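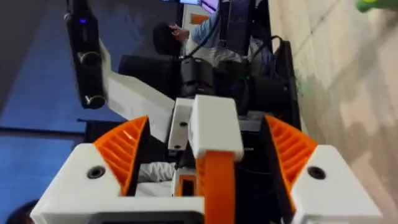 **Club build thread: fin-ray gripper, wrist camera, and the sorting event**

---

**tanguy_wrench**

Starting a thread so we stop losing this stuff in the group chat. This is for the Udgate robotics club entry in the Drimia student challenge, the sorting event. First scoring run is in August and I'd like the gripper design frozen well before that.

Status:

- White housings are printed, both sides.
- Orange fingers are on. Fin-ray style with thin ribs.
- Camera is on the angled bracket arm and gets power. The light comes on blue.
- We have 56 recorded demos of the pick-and-drop task. I went through them last night and threw out the ones where the operator drops the part and starts over, which leaves 53.

Problem: when the fingers close on the small pegs, the tips meet fine but the peg rolls out toward the palm. Big parts are no trouble. I think the ribs are too soft near the tip. Looking for opinions before I print another set, it's a seven-hour print for the pair on the club machine.

---

**udgate_ee2**

What infill and what material on the current fingers? I remember somebody changing the slicer profile after the first pair and I don't think it was written down.

---

**tanguy_wrench**

TPU, same spool as the strap. Infill doesn't matter much on the ribs, they are thin enough to be all walls. The profile is in the shared folder under "fingers_v3". v2 had thicker ribs and wouldn't wrap around anything.

---

**ribcage**

I'd leave the ribs alone. v2 was thick and it was bad, v3 is thin and it is mostly good. The pegs roll because the contact face is smooth. Glue a strip of something grippy on the inside face and try it again. That costs you ten minutes and no print time.

---

**lowgear**

Disagree with ribcage. We put rubber on the fingers for last year's entry and it peeled off halfway through the second run. Then you have one finger with rubber and one without and the part twists every time. If you want texture, print it in.

---

**ribcage**

It peeled because it was put on with double-sided tape. Contact cement holds on TPU if you sand it first.

---

**lowgear**

It was contact cement on one side and tape on the other. The cement side lasted longer, I'll give you that. It still peeled.

---

**udgate_ee2**

Can we look at the camera before anybody prints anything? The bracket puts it off to the side at an angle, so the view from it is rotated. I tried training on the demos and the policy does well when the bin is on the left and misses when the bin is on the right. I think the far finger is covering the peg in the last part of the move. If the operator can't see the peg either, then some of the rolling is bad alignment and the fingers are fine.

---

**tanguy_wrench**

The operator isn't using the wrist view, they are looking straight at the table. So the alignment should be as good as the person.

---

**udgate_ee2**

Right, but then the demos have information the policy doesn't get. The person can see the peg the whole way down. The camera can't. That's a worse problem than the fingers.

---

**grurkimach**

Alum here, I wrote the older Grurkimach bracket files some of you are still using. The angle on that arm was picked for a single-lens camera. If you have the long two-lens module on it now, the mass sits farther out and the arm can flex when the wrist stops fast. Check your recordings for wobble at the end of each move. If the housing edge shifts in the image, the bracket is bending.

Also check that both screws in the small bracket are tight. On ours, the bottom one backed out all the time.

---

**tanguy_wrench**

Good call, I didn't check for wobble. Will look tonight.

---

**millie_volt**

Question from a first-year, sorry if this is covered somewhere. Do we have to rotate the images before training, or does it not matter that everything is sideways?

---

**udgate_ee2**

It doesn't matter as long as it is the same in every recording and the same when you run it. Don't rotate some of them. If you rotate them to look at on your own screen, save those somewhere else.

---

**millie_volt**

Ok thanks. What about background? The view picks up whatever is behind the table, people and screens and so on.

---

**lowgear**

Put a backdrop up. Plain cardboard. The competition room won't look like our lab and you don't want the model learning our lab.

---

**udgate_ee2**

I would do the opposite. If every demo has the same cardboard behind it, then the first time it sees a judge walk past, you get a surprise. Leave the room in, move the table between sessions, let people walk around.

---

**lowgear**

With 53 demos? You don't have enough data for that. Variety is good when you have a lot of it. With this few, I'd keep everything fixed and get it working once.

---

**ribcage**

I'm with lowgear on this one. Get one working run, then make it harder.

---

**udgate_ee2**

We can record 30 more in an afternoon if two people show up. Then we'd have enough to compare. Train one on the fixed setup and one on the mixed setup, run both on the same pegs.

---

**tanguy_wrench**

Back with the wobble check. grurkimach was right, the housing edge moves in the image at the end of the fast moves. It's small but you can see it if you step through. Slow moves are clean. The bottom screw took most of a turn before it was tight. I recorded a few moves after that and it is better – not gone.

So the plan for now:

1. New bracket arm, thicker, same angle. Short print.
2. No new fingers yet.
3. ribcage can try the grippy strip on the spare v3 pair, not the mounted pair.
4. 30 new demos after the bracket is on. Old ones stay in the folder but don't mix them in until we know if the view matches.

---

**lowgear**

If the arm changes, the camera position changes, even at the same angle. You may have to throw out the old demos completely.

---

**tanguy_wrench**

I know. I'd like to keep them if I can. I'm making the mounting face the same so the module should land in the same spot.

---

**grurkimach**

Thicken it on the back side only and it will. Add a rib along the outside if you have clearance. Watch the cables when the wrist turns, a stiff arm will catch a loop that the old one would have bent around.

---

**ribcage**

Got the spare pair. Sanded, cemented, clamped overnight. Will test by hand first with the pegs, then on the arm.

---

**millie_volt**

I can help record. Afternoons are good, any time after 3.

---

**udgate_ee2**

Great, I'll show you the start and stop steps. Please write down which peg you used for each one. The last batch doesn't have that and I had to guess from the video.

---

**ribcage**

Hand test: pegs hold with the strip, including the thinnest one. No peeling so far. lowgear, feel free to come and pull on it.

---

**lowgear**

I'll pull on it after it has done 30 picks.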